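Textile Care and Fiber Science
Handout 6: Surfactants, Water Hardness and Soil Removal
Instructor: Lavanya Rajan

Read before the lab session. Bring a calculator. The terms marked in the glossary at the back of the course packet are examinable.

1. Types of soil
Soils are grouped by how they leave the fiber. Water-soluble soils (salt, sugar, most sweat residue) need only water and time. Particulate soils (clay, soot) must be lifted off the fiber and then kept in suspension. Oily soils (sebum, cooking fat) require a surfactant. Protein and starch stains respond to enzymes. Most real stains are mixtures, and the order of treatment matters: heat applied to a protein stain sets it.

2. Surfactants
A surfactant molecule has a hydrophilic head and a hydrophobic tail. Above the critical micelle concentration (CMC), added molecules form micelles, and surface tension stays nearly constant. Oily soil rolls up on the fiber surface, detaches and is carried off as an emulsion.

Anionic: negative head, strong on particulate soil, sensitive to hardness.
Nonionic: no charge, strong on oily soil, low foam.
Cationic: positive head, used in fabric softeners. Do not combine with anionics in the same bath – the two precipitate.

3. Water hardness
Calcium and magnesium ions bind anionic surfactants and form scum with soap. Builders such as zeolite and citrate remove the ions first. Hardness is reported here in mg/L as calcium carbonate. The Plulthorpe tap sample used in lab measures 80 mg/L, which counts as moderately hard.

4. Mechanical action
Drum washers lift the load and drop it through the bath. An overfilled drum shortens the drop, and suspended soil settles back on the cloth. Liquor ratio is the mass of water divided by the mass of dry fabric.

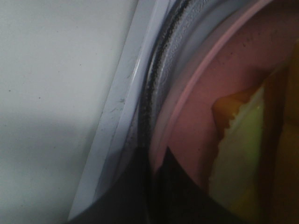 5. Problems
5.1 A load of 3 kg dry fabric is washed in 12 kg of water. Find the liquor ratio.
5.2 Repeat for 6 kg of fabric in the same water. State the likely effect on redeposition.
5.3 Explain why a nonionic detergent loses less performance than soap in the Plulthorpe water.

Written answers go to Dorota Głowacki – late work is not graded.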